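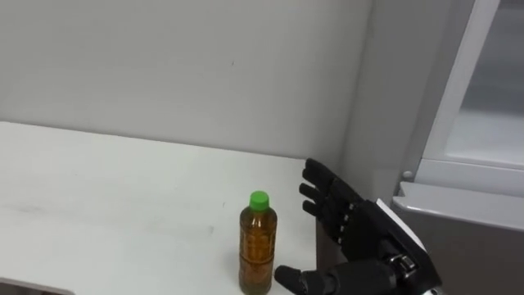

Minutes, bottle meeting, 24 December 2024

Present: Haris Farooqui, Gonçalo Bettencourt, Dee from the kitchen, Marlene (joined by phone for the first half, in the car), me writing this down.
Apologies: Theo, already at his mother's.

Okay, I said I'd keep these short this time and I can already tell I'm not going to. Marlene asked for enough detail that she can argue with it later, so blame her. We started late because Gonçalo brought those egg custard things and we had to deal with them first.

1. Last meeting's minutes

Haris says I wrote that he "hated" the ribbed bottle. He'd like it on record that he said he had concerns about the ribbed bottle. Corrected. Dee says he definitely said hated. Everything else was fine and we moved on.

The old action about the drain in the back sink is done. The action about the door code is not done, it was mine, I'm sorry, I'll do it before we open up again.

2. The bottle

This was supposed to be twenty minutes and it was most of the afternoon.

For Theo's benefit: we're down to the ribbed clear one with the narrow neck, from Avetti, and the smooth square one from Veloso. The round glass one is out. It was lovely, we all loved it, it weighed a ton and Marlene worked out what it would do to shipping and that was the end of that.

I put the ribbed one on the table filled up with the regular black tea, green cap, no label, so we could look at it like somebody who'd never heard of us. I really like it! The tea does this nice thing where the ribs give you darker and lighter bands all the way down, and with nothing printed on it you get the full amber color. Dee said it looks like something you'd be happy to find at the bottom of a cooler, and I thought that was about the best thing anyone's said about our packaging in a year.

Haris's concerns (concerns!) are mostly that a label won't sit flat over ribs. He's right that it won't. He wrapped one of the old paper labels around an empty and it buckled at every ridge and lifted at the seam when he rubbed it with his thumb. Gonçalo said you'd use a shrink sleeve on a bottle like that and Haris said a sleeve covers up the color, so why pay for a clear bottle in the first place. We went around on this for a good while. Marlene, on the phone, said could the label just go on the neck. There was a silence and then everybody talked at once.

The trouble with the neck is there isn't much of it. It's short, and then you're straight into the shoulder. Gonçalo thinks a hang tag on a loop would work for the farm stores but would drive the grocery people nuts, and anyway the ingredients and the nutrition panel have to go somewhere and they won't fit on a tag unless we print them for ants. So the neck idea is parked, with affection.

What we sort of landed on is a narrow sleeve, clear, with the printing in one dark color and as much bare space as we can get away with. Avetti offers one. Haris wants to see it on an actual bottle with actual tea in it before he says yes, and I think that's reasonable, so Gonçalo is going to ask for samples.

The smooth square one did get its turn. It takes a label beautifully. It also feels like shampoo, and once Dee had said shampoo that was sort of that. Haris still prefers it. He'd like that written down, so, Haris prefers the square one.

Vote: ribbed bottle, four in favor, Haris against but says he'll live with it if the sleeve is good. Theo can still have his say by email but he'd have to feel very strongly.

3. Caps

Green. We're keeping green for the regular black tea. I thought this would take ten seconds.

Dee raised that if the regular is green, people are going to pick it up thinking it's green tea. This is a completely fair point and none of the rest of us had thought of it in two years of using green caps. Gonçalo said he's sold it at the Saturday market with that cap since the beginning and has been asked if it was green tea plenty of times, he just never mentioned it. Gonçalo!!

Options we kicked around: switch the regular to a brown cap (Haris: dull), switch to yellow (Marlene: that's lemon, and we'll want yellow for the lemon), leave it green and print BLACK TEA bigger. We're leaving it green for now. We have 2,077 green caps on the shelf in the back and I'm not throwing those out over a color. When those are gone we'll talk about it again, and by then we should know whether the mint one is going ahead, which would want the green more than the regular does.

Also on caps, Dee finds the short ones hard to get started with wet hands, and she's the one opening and closing them all day when she's testing. I can see that, there isn't a lot of height to grip. Avetti has a taller one with deeper ridges on the side. It costs a little more. Gonçalo to ask for a bag of those along with the sleeves.

4. Fill height

Dee wants us all to agree on where the tea stops. At the moment she fills almost to the shoulder and Theo fills past it, and when you stand one of hers next to one of his in the fridge it looks like somebody took a sip. I'd noticed this and never worked out what was bugging me.

Almost to the shoulder is what we agreed. It leaves a bit of room for a shake, and a slightly high or low one doesn't jump out at you the way it does once the tea is up in the narrow part. Dee will put a line on the filling stand with tape. Theo, please look at the tape.

5. The tea

Brief, for once. The batch from the Drundska leaves came out darker than the last one, and a couple of us thought a touch bitter at the end. Dee thinks she steeped it long because the timer was going off in the other room and she was on the phone with the water people. She's making it again after the holiday with the same leaves and the proper time before we say anything to the supplier. Haris liked the dark one. Marlene hadn't tried it, she was still in the car.

We didn't get to sweetness. I know. It's first on the list next time, I promise, please stop texting me about it.

6. Clurnevura

They want us in the front fridge at both of their stores starting in February! Gonçalo had the call last week and has been sitting on this so he could tell us in person, and there was some yelling.

The first order would be 154 bottles, split between the two stores, all regular black. After that they'd see how it moves. They want to see a finished bottle with the final label before they put us in the system, so the sleeve decision just got a lot less leisurely. They also asked if it could go in the fridge standing two deep without tipping, and since we've had that trouble with the taller bottles at the market, we stood a row of empties and a row of full ones on the table and bumped it with our hips for a bit. The full ones did fine. The empties went everywhere, but then they would.

Price: Marlene wants to hold at what we charge at the market. Haris thinks the stores will mark it up to a place where it looks silly next to the big brands. We don't know their markup yet. Gonçalo didn't ask, he was too pleased. He'll ask.

I'd like us to be a little careful here. It's a small order and a nice one, and we still bottle on the same table we eat lunch at. If it goes well and they double it, somebody has to be there on Wednesdays as well, and right now that somebody is Dee, who already has a Wednesday. Marlene dropped off the call at this point (tunnel) so we left staffing for next time.

7. The back room

It's a mess. I brought it up last time too. There are 103 of the old bottles in there from before we changed sizes, still in their bags, taking up the whole bottom shelf, and the new ones can't go anywhere until those are gone. Dee's sister's school will take some for a science project. The rest can go to recycling unless somebody wants them by the end of the week. Haris says he wants ten for his garage. Haris, come and get them.

The white table stays clear from now on except for what's being worked on. It's the only surface in the place where you can see the true color of the tea, with that plain wall behind it, and I'm tired of moving everybody's mail to look at a bottle.

8. Anything else

Gonçalo asked if we could do a tasting for friends and family before the February delivery. Yes, everyone wants this. Date to be worked out by email.

Dee would like a stool.

Haris asked whether the custards were from the place by the station or the other place. The other place.

Actions

Gonçalo: ask Avetti for clear sleeve samples and a bag of the taller caps. Ask Clurnevura about markup, and when they need the finished bottle by.
Dee: tape line on the filling stand. Remake the Drundska batch.
Haris: collect ten old bottles. Mock up the one-color label so we have something to hold against the sleeve.
Marlene: redo the cost sheet with the sleeve and both caps, and leave the glass one out of it this time, it only makes us sad.
Me: door code (really), stool, tell Theo what he missed.

Next meeting is the second week back, same table, sweetness first. If I got anything wrong, write to me and not to the whole group, my phone was going all through dinner last time.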